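Bronwood Dining Services
The July table service guide for the Plusthorpe hall is now in effect. Red trays are to be used for all bottled drinks. (1/4)

Bottles must stand upright on the tray, with space left between them. Labels may be on or off. (2/4)

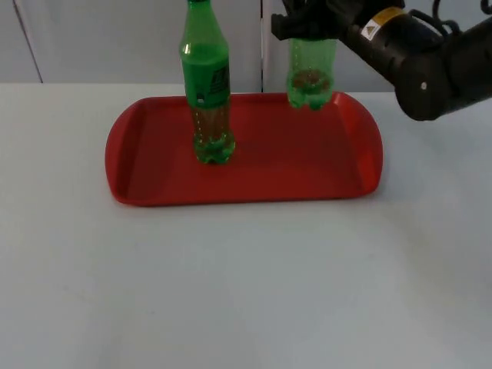

Opened bottles are to be returned to the service counter on the same tray. Any remaining liquid is poured out before the bottle is placed in the recycling bin. (3/4)

The hall seats 244 guests. Requests for additional trays should reach the Beltrán Street office by noon. (4/4)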